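Call for participants: open day of the simulation group, Guerreiro workshop building, Rindovdale

We are looking for people who would like to visit us on our open day and try for themselves to teach a robot arm a simple task. You do not need to know programming. You should be 16 or older, able to sit at a screen for one hour, and willing to tell us openly what you found difficult.

Mindbridge is a small company which makes training programs for robot arms. Most of our work is done on the computer, in simulation, before a real arm is moved. Visitors often expect a hall full of machines, so we say it already now: on this day you will mainly work at a desk, with a simulated arm on the screen and a hand controller in front of you.

The task is called Gurklow. You bring the gripper to a small blue cube, close the fingers and lift. It sounds easy, and some visitors in January needed many tries before they had a feeling for the depth.
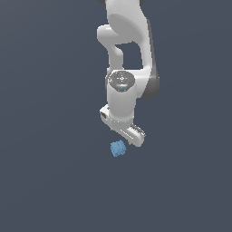
The Gurklow task: the gripper over the cube, not yet touching it.

What happens during your visit

You will be received by Olga Antunes at the side entrance, where you get a badge and sign the consent form. Then Tiago Meireles gives a short demonstration of the controller and answers questions. After that you have your own session, which consists of 5 practice tries and then the recorded tries. There is a break with coffee and sandwiches. At the end Celeste Morais shows, on the large screen, how the recordings of many people are put together and what the arm learns from them. This last part is open also for family and friends, who may come without registration.

One session takes 93 minutes with the break included. Please do not plan another appointment directly after it, as we sometimes start a little late. 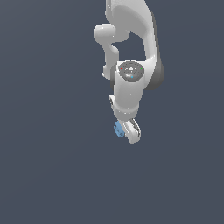

You may stop at any moment and you do not have to give a reason. We record the movements of the controller and the time of each try. We do not record your face or your voice. Your name is kept apart from the recordings and is deleted when the payment is done.

Whom we are looking for

We would like to have a mixed group. People who work with their hands are very welcome, for example tailors, gardeners, dental technicians or cooks, and also people who never play computer games. Left-handed persons are especially invited — we had too few of them last time. Glasses are no problem. If you easily become dizzy in front of a moving picture, please write this in your message and we will arrange shorter sessions for you.

We have 300 places in total, spread over the whole day, and of these 292 are still free. The other ones are already promised to students of the evening school.

What you receive

Each participant gets a voucher for the canteen and the travel cost by bus or train within the district. Please keep your ticket. For those who come by car we can offer a parking place, but we cannot pay the fuel.

We also look for two helpers for this day, who will be paid by the hour. The helpers guide visitors to their desks, restart the program between the sessions and write down when something did not function. You should speak English well enough to explain the task calmly to a nervous person. A second language is a plus. Rodrigo Salgado will train the helpers one afternoon before the open day, and this afternoon is paid too.

How to apply

Write a short message to Clive Rowbotham through the contact form on our website. Please tell us your name, your age, which hand you use for writing, and if you prefer the morning or the afternoon. Helpers should add a few lines about what they have done before; a full CV is not needed. The last day for applications is March 6, 2020. We answer every message, also when the places are full.

The building has a lift and an accessible toilet on the ground floor. School groups are asked to contact us separately — for them we have another programme.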